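Small table, month two

January 20, 2024

The old desk went in the hall and the smaller table took its place under the window. I said I would write up how it has worked. The top is 800 mm wide and 600 mm deep, at a height of 700 mm, which suits sitting on the low stool and is slightly wrong for standing. It is a Redach, bought secondhand. I measured the height from the floor on all sides and adjusted one foot until the level agreed with the tape.

The finish is pale with a wood grain. I wanted a dark top at first. Dark tops hide pencil and show dust, pale tops do the opposite, and pencil comes off with a damp cloth. The drawback is that white objects are hard to pick out against it in the afternoon, when the light comes in low. Rhona McIver suggested a colored mat. I tried one for a week and took it off again; the edge of the mat caught on sleeves and small pieces collected under it.

The current arrangement is a paper plate for small pieces and a black container further back. The plate has a rim, so the pieces stay on it if the table is knocked, and a plate can be lifted and tipped with one hand. I used a saucer before this. A saucer is heavier and stays put better, but it rattles, and the slope toward the middle makes everything slide into one heap.

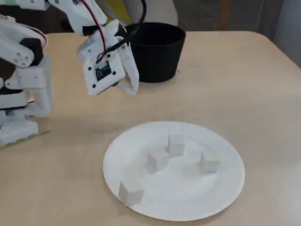
Cubes on the plate, container behind.

The container has a wide opening, and that matters more than volume. The previous one was a Pletura jar with a narrow neck, and roughly half of what I aimed at it landed on the floor. Black was the only color the store had. It has turned out to be useful, as pale pieces are easy to find against a dark interior. The walls taper slightly, so two of them will nest if I ever buy a second.

Position took some trial. With the container at the front corner I kept hitting it with my elbow. At the side it blocked the window latch. Toward the back works for throwing things in, less well for getting things out, and I mostly throw things in.

Rounded corners on the top were not something I looked for. They do mean that a clamp cannot go right at the corner, because the jaw has no straight edge to sit against. I move clamps in along the side until the edge runs straight. They also make it awkward to push the table flush with anything, and there is a gap next to the bookcase that I have stopped trying to fill.
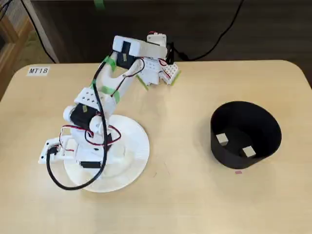

Masking tape is the other thing I use constantly. The green kind is low tack and leaves less residue than the tan kind, at least on this finish. I tested both on the underside of the top for 2 weeks. The tan tape left a faint line that needed warm water and some rubbing. The green tape left nothing I could see or feel.

Cleaning is a dry brush first, then the cloth. Brushing first keeps grit from being dragged over the finish. I also wipe the container out when it gets dusty, and replace the plate when the rim goes soft.

Still to do: a shallow shelf under the top for tape and pencils. Flomitz makes a clip-on one, but it needs a square edge and I have not checked whether the profile here is square enough. I will measure it in March when the table has to be moved for the window repair anyway.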